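Giving up biscuits at my desk (sort of)
Posted 05/01/2024

Right, it's that time of year again and I've made exactly one resolution, which is to stop eating at my desk. I'm still allowed to eat, obviously. I just want to do it sitting somewhere else, with a plate, like a grown-up.

This all started in September when I moved to the Turkton office. The old place had a vending machine that took your money and thought about it. Turkton has a kitchen, and the kitchen has a shelf, and the shelf has whatever people bring back from their holidays. By the end of my first fortnight I could tell you who had been to Spain and who had only been to the airport.

I did try writing it all down. I bought a little Civotex notebook for it and kept it going for nine days, and the worst afternoon came to more than 2,000 calories before I'd even got home for tea. Most of that was fudge. I don't even like fudge that much! It was just there, cut up small, and small bits don't feel like food.

So the new rules. Anything I want, I have to stand up for. I eat it in the kitchen and I finish it before I go back. No pockets – pockets were my downfall. If I want a second one I have to have a glass of water first, and half the time I get chatting at the sink and forget what I came for.

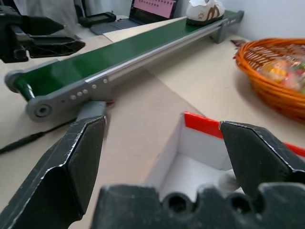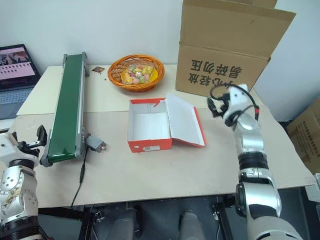
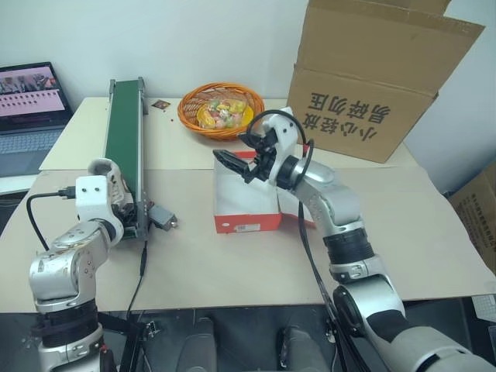 Do I have to give up sweets altogether for this to work?
I didn't, and I'd have lasted until Tuesday if I had. I still have something most afternoons, just one, and away from the keyboard.

The thing I've noticed most is lunch. I used to have a sandwich in one hand and the mouse in the other and then wonder why I was starving by three. Now I walk down to Flanagan, the café by the bus stop, or I take my box out to the bench if it's dry. Soup has been good for this, you can't really type and eat soup. I've been making a big pan on Sundays with 200 grams of red lentils, a tin of tomatoes, two carrots and whatever is going soft in the fridge. It does me till Wednesday and then I'm sick of it.

My keyboard is a lot happier too. I turned it upside down over the bin on Tuesday and I'm not going to tell you what came out, but there was a whole cashew.

I did slip up yesterday, there was leftover Christmas cake and a long phone call with Cenuteo about an invoice, and they had me on hold for ages. Two slices, at the desk, no plate. Back on it today though, and I've got oatcakes and a decent bit of cheddar for later. If anyone has a soup that isn't lentil, please put it in the comments.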